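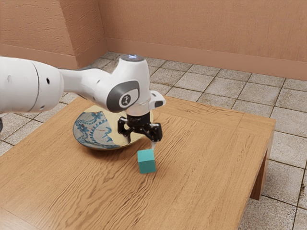

4. Naming of blue-green surfaces against wood tones

Search this journal Enter keywords, author or DOI Search

4.1 Background and materials

Terms for the region between blue and green vary more between speakers than terms for red or yellow. Rallis and Spanos reported that the choice among "blue," "green," "teal" and "turquoise" depends on the surrounding surface as well as on the sample. Their samples were flat paper chips on gray card. The present section extends the question to solid objects on brown backgrounds, where shading produces several tones on a single item.

Participants were 30 adult speakers of American English. All passed a standard screening for color vision. Each completed 9 blocks of naming trials at a fixed viewing distance, in a room with the window blinds closed. Testing was limited to November so that time of year would not enter as a factor. Answers were typed, with no list of terms supplied. Spelling variants were merged by hand by Yazıcı and Pappas, who worked separately and settled disagreements afterward.

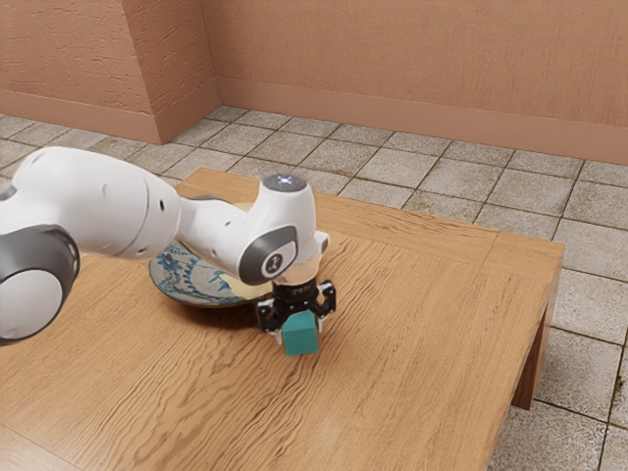
Response time was measured from the onset of the display to the first keystroke. Trials with no keystroke within seven seconds were dropped. A blank gray field was shown for 500 milliseconds between trials to limit carryover from the previous color. Participants could correct a typed answer before submitting it; only the submitted form was scored, although the first keystroke still set the response time.

4.2 Effect of the background

Compound answers ("blue-green," "greenish blue") were more frequent on brown backgrounds than on gray ones. Single-word answers on brown backgrounds shifted toward "blue." The direction agrees with simultaneous contrast, in which a surface is seen as moving away from the hue of its surround. The combination of a small teal object and a light-brown wooden tabletop, as in Figure 4, falls in the range where the two effects overlap.

Figure 4. Small teal cube on a light-brown wooden table. Computer rendering. 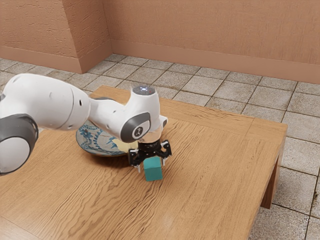
The shift was weaker among participants who used "teal" at least once in the first block. Athanasiadis has argued that speakers with a settled term for the region rely less on comparison with the surround, and the response times are consistent with that account. Those participants answered faster on brown backgrounds, while the remaining participants slowed down. No such difference appeared on gray.

Wood grain was not varied independently of background lightness, so the two cannot be separated in these data. Section 5 repeats the naming task with plain brown fields matched in mean lightness.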